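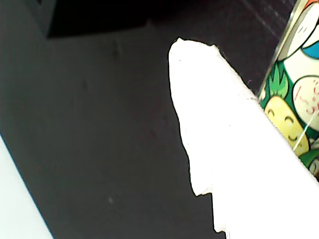

Why Candy Wears a Coat

Think about the last piece of candy you ate. You probably remember the candy. You probably don't remember the wrapper, except that it took too long to open and you may have used your teeth. (Your dentist would like a word.)

Wrappers get very little respect. They do all the work and then they go in the trash. So let's give them a few minutes.

What a wrapper is up against

Candy is mostly sugar, and sugar loves water. It will pull water right out of the air, which is how a hard candy left in a coat pocket in May becomes part of the coat. A good wrapper keeps damp air out. It also keeps out dust, crumbs, ants and your little brother, although it is only good at three of those.

Paper was the old way to do it. Paper is cheap and folds nicely, but damp air walks straight through it. Shops used to add a layer of wax. Today most wrappers are thin plastic film, sometimes with a coat of metal so fine that 287 layers of it wouldn't be as thick as your fingernail.

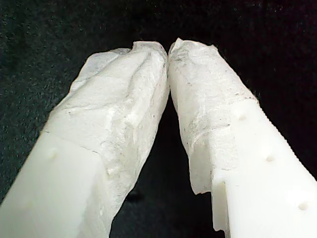
Why do wrappers have zigzag ends?
The zigzag gives you a place to start. When you pull on a straight edge, the force spreads out along the whole thing and the film just stretches. In the bottom of a notch, all your pulling lands on one tiny point, and the film rips there.

The flat part next to the zigzag is called the crimp. At the Prokine candy plant in Haltville, a machine squeezes the film between 2 hot metal jaws until the layers melt together. Then a toothed blade chops it. One wrapper ends and the next begins, all day long, and the machine never once asks for a taste.

Who draws the faces?

Somebody has to. Wenche Rustad has been drawing them for 30 years, and she says big eyes are the whole job. People look at eyes first, even when the eyes belong to a fruit. A shopper gives a shelf a very quick glance, so bright colors and a goofy face have to do their talking fast.
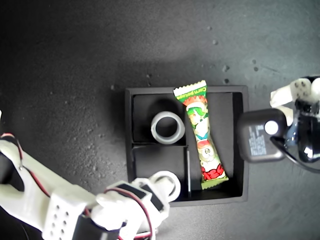
A candy wrapper with crimped ends and a big-eyed cartoon face.

Try it yourself

Save an empty wrapper. Cut the zigzag off one end so the edge is straight, then try to tear it. Now snip one small notch and try again. Put the scraps in the trash when you're done.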